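Handout 4: Picking up cloth
Robots and Soft Things, evening short course
Notes by Mathis Hoarau

Before we get going

Welcome back, everyone, and a particular hello to those of you who moved over from the August intake. You'll find we're a friendly bunch and fairly forgiving about spelling. If you missed the last handout, grab one from the tray near the door, as I'll be leaning on the grasping vocabulary from it (approach, close, lift, hold, release) and I'd hate for you to spend the evening wondering what on earth I mean by "approach".

Up until now we've been picking up things that stay the same shape when you touch them, and very satisfying it is too. Tonight we move on to cloth, and I'll warn you that it's going to feel like going backwards for a while. Please don't be disheartened. Last year's group had a lovely time with the foam blocks, came to the tea towels brimming with confidence, and then went very quiet. By the end of the evening they were laughing again, and their recordings were good ones, so keep that in mind if you find yourself glaring at a serviette.

Why cloth is hard

A block has a position and an orientation, and once you know those you know pretty much everything your gripper needs. You could write it on the back of a bus ticket. A piece of cloth has a position for every bit of itself, and all of those bits are pulling on their neighbours. When you lift one corner, the opposite corner may stay put, or slide, or flip underneath, and which of those happens depends on the fabric, the table, how quickly you moved and the crease you left in it on the previous attempt.

There's also the matter of what the robot can see. Cloth hides itself. A corner that was in plain view a moment ago can be tucked under a fold, and from the wrist camera a fold and a corner can look awfully alike, particularly on white fabric under soft light, where the shadows are faint. Some of you asked whether we could use a patterned cloth to make life easier. We could, and for the first run-through I'd encourage it (the checked ones are in the Grekby tub), but we do want to get to plain white by the end of the session. Plain white is where you learn to look for edges properly.

And then there's thickness. The foam blocks gave you a good fat target between the fingers. One layer of cotton lying flat on a table gives you next to nothing, so a gripper coming straight down with its fingers open will close on air, or scrape the tabletop, or both. What you want is a bit of cloth that's already standing up: a ridge, a pinch, a gathered edge, a corner that has rucked up a little. If there isn't one, you'll need to make one, and we'll come to that.

The vocabulary for tonight

Grasp point: the bit of cloth you intend to close on. Choose it before you move. I know this sounds fussy, but if you set off and decide on the way, your demonstrations will wander all over the place, and a learned policy will faithfully copy the wandering.

Graspable fold: any raised part that would fit between the fingers with a little room on either side.

Fingertip clearance: the height of the fingertips over the table at the moment of closing. Too high and you miss the cloth, too low and you're sanding the furniture.

Drag-in: closing slowly with the tips resting very lightly on the fabric, so that friction draws a pucker up between the fingers. It's the standard trick when the cloth is lying flat, and it works much better on cotton than on anything slippery.

Bunching: grabbing a great handful because you came in too deep. It does count as a pick, technically, but you'll have a miserable time with the folding exercise next session if that's how you've been doing it.

Setting up your station

Work in pairs, same as before, one person on the controls and one keeping an eye on the cloth. Swap often. The person watching the cloth has the harder job, in my opinion, and tends to learn more.

We have two kinds of arm in the room this term. The Picard benches have the longer reach and the stiffer wrist. The Triletti benches are a bit more relaxed about everything, including, I'm sorry to say, their zero position, so do run the homing routine each time you sit down. Both use the same two-finger gripper and both record to Hululeck, the logging program you set up on the first evening. If Hululeck asks you to name the session, please use your pair name and the word cloth. I spent most of a weekend last year sorting through files called test, test2 and testfinal, and my family would prefer I didn't do it again.

Set the gripper speed to 85 per cent for moving about and bring it well down for closing. Closing force wants to be lower than it was for the blocks. If the fabric comes out of the fingers with a hard little crimp in it, you're squeezing too much.

The exercise

1. Scruffle the cloth. Pick it up by hand, drop it loosely on the table and leave it however it lands. Resist the urge to tidy! A neatly laid cloth teaches the robot about neatly laid cloths, and that's a very small part of life.

2. Look at the wrist view together, without touching the controls, and agree on a grasp point. Say it out loud to each other. Corners are usually the best choice, as they lead on nicely to folding, but a good ridge beats a flat corner every time.

3. Line up. Bring the gripper across until the part you've chosen sits in the gap between the fingers, and only then think about height. You're after a view with your fold of cloth in the opening and a finger either side of it. It's quite all right for one finger to be over bare table, and at an edge or a corner it often will be. The wood grain is a handy reference, by the way: if your target is hard to judge against more white fabric, look for where the cloth stops and the grain begins, and steer by that boundary. 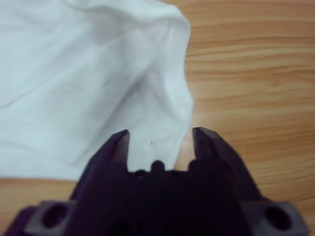
4. Come down slowly. Watch the cloth more than you watch the gripper. When the fabric starts to shift or dimple, you've made contact, and you should stop there. Beginners nearly always go a touch further "to be sure", and that's how the bunching happens.

5. Close, using a drag-in if the cloth is lying flat. Wait a breath after the fingers stop before you do anything else. The pause makes your recording much easier to split up afterwards, and it gives your partner a chance to say "hang on" if they've noticed something.

6. Lift to a hand's height, hold, then set the cloth back down and release. Mark the attempt in Hululeck as a success or a miss. Keep the misses, please. I know it's tempting to delete the embarrassing ones, but we'll be using them in a couple of weeks when we talk about recovery, and a folder with no misses in it is no use to me at all.

7. Scruffle again and swap over.

When it isn't working

The fingers close and nothing comes up. Nine times in ten you're too high. Lower your clearance a whisker and try the same grasp point again before you choose another one.

The cloth slides away as the fingers close. You may be pushing it along with one finger before the other has touched. Check that the gripper is square to the table, and re-home if you're on a Triletti bench.

It comes up, then slips out at the top. Your grasp is too shallow, or you lifted faster than the fabric could follow. Cloth has a surprising amount of drag when most of it is still lying on the table.

You can't tell a fold from a corner. Move the arm a little to one side and look again. A corner keeps its point when you shift the view, and a fold tends to change its outline. If you're still stuck, give me a wave and we'll squint at it together.

A word on how the results get used

At the end of the evening I'll gather up everybody's recordings and train one shared policy on the lot. With the blocks we had over 1,000 attempts across the whole group, a grand effort, and you all saw how steady the arm looked by the finish. Don't expect the same from the cloth straight away. I'd be delighted with a policy that chooses a sensible grasp point most of the time, even if it fumbles the closing. Choosing well is the bigger half of the problem, and it's also the half where your own judgement shows through in the data.

For next time

Have a go at home with a hanky and two fingers, thumb and forefinger only, with one eye shut. Try it from a flat cloth and then from a scruffled one, and jot down where your fingers went first. We'll compare notes for the first few minutes while the arms are warming up.

The reading is the section on edge detection in the course booklet, up to the worked problem. Skip the worked problem itself, there's a mistake in the second line that I haven't got round to fixing.

We'll be folding next session, and it's a long one at 90 minutes plus pack-up, so bring a snack. Tea towels go back in the tub, please, and the white ones on the airer.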